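3. How people talk about going to bed

I should say up front that I never planned to write a section on bedtimes. The diaries were meant to be about meals, and I had 22 households in Tanness and Clarkow writing down what they ate and when. But people kept drifting. They'd put down the soup and the bread, and then half a page on how late it had gotten and who was still up. By December I had more than 700 entries that mentioned sleep in some way, and it seemed silly to leave them in a box.

So I went back through the lot with a pencil. I marked every entry where somebody gave a reason for going to bed when they did (or for not going). Tiredness came up less than I'd guessed. What came up over and over was other people — a neighbor's light still on, a sister who hadn't called yet, a card game that somebody was losing and wouldn't quit. I've called these "waiting reasons" for lack of a better name, and I'm open to offers.

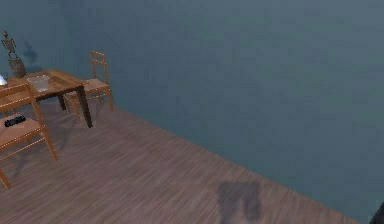 Figure 3. Room interior with furniture to one side, wall and plank floor.

The two towns don't do this the same way. In Tanness the waiting is mostly for someone in the house, and it gets written down with a lot of grumbling. In Clarkow it's looser, and people will stay up for a radio program or a cake in the oven and never complain once. I don't want to lean on this too hard, as the Clarkow group was smaller and I got to know a few of them pretty well, which can't have helped my objectivity.

Then there's the question of what counts as bedtime at all. I'd been using the moment the writer said they got into bed, and I'd been quite pleased with that. It made for tidy tables. 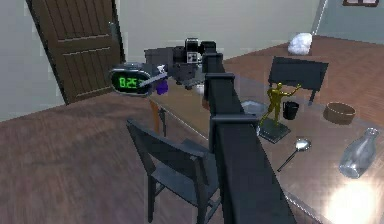
Ernura, who read an early draft, wrote back that in her family getting into bed meant very little, and that the day was over when her mother stopped talking from the other room, sometimes an hour after the lights went out. She thought my tables were measuring furniture. I grumbled for a day and then recoded everything with two times instead of one, where the diary allowed it.

It did change things. In 18 of the households the gap between lying down and being done for the night was long enough that people bothered to mention it, and they filled it with all kinds of stuff: reading, arguing, planning the next day's shopping. 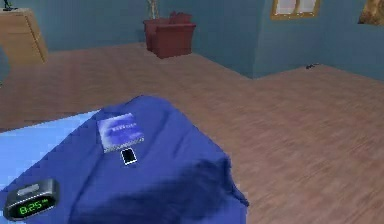 The arguing deserves a paper of its own. It was hardly ever about anything big. One couple went back and forth over a borrowed ladder for the better part of a week, always after dark, and both of them wrote it up separately with different endings.

I left out 6 diaries from the Gu district for this part, as they were filled in on the following morning and the times looked too round to trust. I still use them in the section on breakfast, where they're very good.
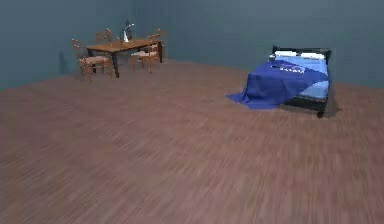
Figure 4. Wider view of the room, furniture toward the far side.

One last thing on method before I get to weekends. I asked for clock times, and plenty of people just wouldn't give them. They wrote "after the dishes" or "when it got cold."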